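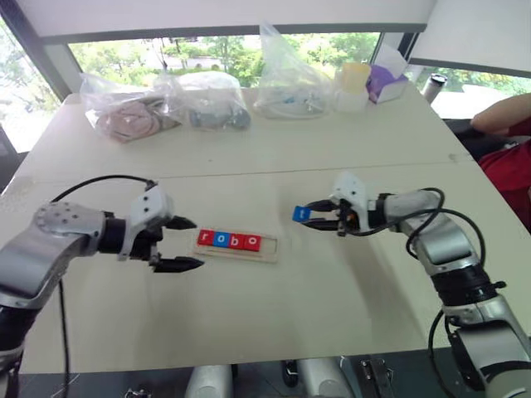
From: Roksolana Hordiienko
To: Automation in Service Settings list
Date: 20/09/2026
Subject: Re: Readiness of two-armed machines for kitchen, laundry and packing duties

Dear colleagues,

I am replying on behalf of the Hinness assessment group to the message circulated from the Revham site, the relevant part of which is quoted below. I apologise for the length. Several members wrote to me separately with much the same questions, and it seemed better to answer them once on the list.

> The management board has asked each site to state by January whether
> any of its routine handling work could be passed to a machine within
> the next budget period. At Revham we have listed the folding of
> towels, the loading of the dishwashers, the clearing of trays and the
> packing of small parts into bags for the spares counter.
>
> Members of staff here have seen short films in which robots do all of
> these things with apparent ease. Others have visited trade stands and
> come away less persuaded. We should be grateful for a plain statement
> from Hinness of what your group has found, and in particular:
>
> (a) whether a machine could take over any one of these tasks
> completely;
>
> (b) whether the time taken is comparable with that of a person;
>
> (c) what a site ought to ask a supplier before agreeing to a trial.
>
> We would add that the subject has caused some unease among the
> kitchen and laundry teams, and that a clear answer either way would
> be welcome.

The position of the group, in brief, is that none of the tasks listed should be planned for on the assumption that a machine will do them unattended. One of them, the packing of small parts, is worth a supervised trial. The reasons follow.

1. The spelling task

Much of our bench work has used small lettered blocks and a shallow wooden tray. The machine is asked to set the blocks side by side so that they spell a word, most often "robot". Some members have questioned the use of public money on what looks like a nursery game, and I should like to defend it.

A lettered block is rigid, has flat faces and is of a size that suits a two-fingered gripper. It has a right way up and a right way round. It must go into a particular place next to its neighbour, and a mistake can be read by anyone who walks past. With "robo" in the tray and the "t" held over the table in the right-hand gripper, the task is nearly complete, and yet the last block still has to come down straight, beside the one before it and inside the rim. A tray of cutlery or a bag of washers makes similar demands, with the difference that the objects are less obliging.

The word also contains the same letter twice. A machine that simply looks for an "o" may take either block, and this is harmless. In the spares counter work at Revham, two parts that look alike may not be interchangeable, and that case has to be tested separately. We did not appreciate this fully when the exercise was drawn up.

2. Results

In the last series the task was run 330 times with the blocks laid out afresh on each occasion. The machine was left alone unless it stopped or was about to damage something. A member of staff had to step in on 19 occasions. We regard that as a creditable result for a bench exercise. It would be a poor one for a dishwasher, where a similar rate would mean somebody being called across the kitchen several times in a shift.

The interventions were not evenly spread. Most occurred when a block was lying close against another, so that the fingers could not get round it. A few occurred at the tray, when a block was lowered on to the rim and came to rest at an angle. On two occasions the machine released a block early and then carried on as though it still held it. I mention these last two in particular. A person who drops a cup knows it at once, and a machine may not.

As to question (b), the machine was slower than a person in every series. We have not published a single ratio and do not intend to, as the figure changes a good deal with the arrangement of the table. Speed matters less where the work can be done overnight, but overnight work is by its nature unattended, and we are not recommending unattended work at present.

3. The tasks listed by Revham

Folding of towels. Cloth has no fixed shape, and a corner that was visible a moment earlier may be underneath after the next movement. We have seen single towels folded acceptably when they were presented flat. Taking one towel from a heap, finding its corners and laying it out is much harder, and it is that part of the work which takes up the laundry team's time. The group advises against a trial this year.

Loading of dishwashers. The difficulty lies in variety and in wet surfaces. Plates of one pattern in one rack may be possible. The mixed crockery, half-full cups and stray teaspoons of an ordinary canteen are beyond anything we have been shown under fair conditions. The Cisternas site reached the same view independently after a demonstration on its own premises, where the supplier asked for the crockery to be rinsed and sorted beforehand. Once that had been done, the kitchen team could have loaded the machine themselves in a few minutes.

Clearing of trays. This falls between the two. Picking up a known object from a tray is well within reach. Deciding whether the object is rubbish, crockery or something a visitor has left behind is another matter. It might be looked at again when the laundry question is next reviewed.

Packing of small parts. The parts are mostly rigid, the bags are of one kind and the work is done at a fixed bench under steady light. An error can be caught at the counter before it reaches anybody. The bag is the awkward element, being thin, clear and inclined to close up, and we would suggest that the parts be placed in open cartons for the first stage of any trial. Skarkton has offered the use of a bench for this purpose.

4. Use of two arms

Several members asked whether a second arm is worth the added cost. For setting blocks in a tray, a single arm will generally serve if every block is within its reach. The second arm extends the reach to both sides of the table. Its real value is in tasks where one thing must be held while another is done to it, such as opening a bag or keeping a garment still. Against this, two arms must be kept from striking each other, and the space over the tray can be used by only one of them at a time. In our series the arm that was not needed was often left waiting. Sites should not assume that two arms will do twice the work.

5. Questions for suppliers

In answer to question (c), we recommend that the following be put in writing before a trial is agreed.

How many attempts were made in preparing any film supplied, and how many of them are shown?

Is the machine acting by itself throughout, or is a person guiding it at any stage?

What happens when the table is moved, the light changes or the objects are swapped for others of a different colour?

Who is expected to set out the work beforehand and put it right afterwards, and has that time been included in the figures given?

How does the machine detect that it has dropped something?

What training do site staff need in order to stop it safely?

A supplier who has done the work properly will have these answers to hand. We would also ask that the demonstration be given at the site, with the site's own objects, and that a member of the team who does the job at present be there to watch it. At Cisternas the most useful remarks of the day came from the kitchen staff.

6. Cost

The trial budget available to each site is 2,000 pounds. This will not buy equipment and is not meant to. It covers staff time, the carriage of sample parts and small fittings. Any proposal that depends on a site buying or leasing a machine must go to the board by the usual route and should not be described as a trial.

7. Staff concerns

The group has no authority over staffing, and I cannot speak for the board. On the technical evidence alone, nothing we have seen would support the removal of a post in the kitchen or the laundry. I am content for that sentence to be read out to the teams at Revham if it would be of help.

Where a trial does go ahead, we ask that the hours spent by staff in supervising it be recorded from the first day. In the early bench series at Hinness this was not done, and as a result we cannot say with confidence how much attention the machine required in that period.

8. Next steps

Revham is invited to confirm whether it wishes to put forward the packing work, and if so to send a sample of each part, with its label, to the Hinness stores. Please do not send cloth items or crockery. Other sites with a similar task should write to me directly and not to the list, so that the samples can be compared before any bench time is booked at Skarkton.

The full notes of the last series, including the record of the 19 interventions, can be had on request. They are not in a tidy state and will be sent as they are.

Yours faithfully,

Roksolana Hordiienko
For the assessment group, Hinness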